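Print this article
E-mail to a friend

Two grippers, one very slippery phone

Picking up a phone is something most of us do before breakfast. Ask a robot to do it and you'll find out quickly how good its fingers are.

The automation group at Fleury has spent much of May doing exactly that, trying two sets of gripper fingers on its two-armed workcell. One set, the Polmont, is stiff and narrow. The other, the Flestutar, has a bit of give in it and a wider pad. Both were put through 400 picks, using the same arms, the same wrist cameras and the same controller settings.

"A phone is a fantastic test object," says Marcelle Tessier, who leads the work. "It's thin, it's glossy and it lies dead flat. If your fingers come in a hair too high, you've got nothing!"

The Polmont fingers were the early favourite. They slide neatly under an edge and they don't mind when phones are lying close together. The softer pair took longer to set up, but once a phone was off the surface they held it at a steeper angle with far less slipping, and Tessier's colleague Thibault Courtois was so taken with them that he stayed until 9 pm one night to run another batch.
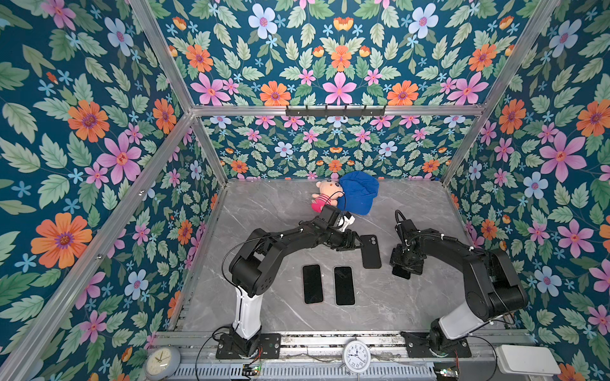
Soft goods were a different story. On caps and plush toys the wider pad won easily, gathering up fabric that the narrow fingers tended to pinch and drop. Changing from one set to the other takes some 60 seconds with a hex key, so the group is in no hurry to pick a single winner.

The wrist cameras come next. Huguette Guillot wants to try a shorter lens - glare off dark glass is still the biggest headache - and she has already roughed out a new bracket. A visit from the Ostden lab is planned as well, with its own controller along for a side-by-side run on the same tasks.

"I can't wait for that one," Tessier says. "We've got a list of objects as long as your arm."

Print this article
E-mail to a friend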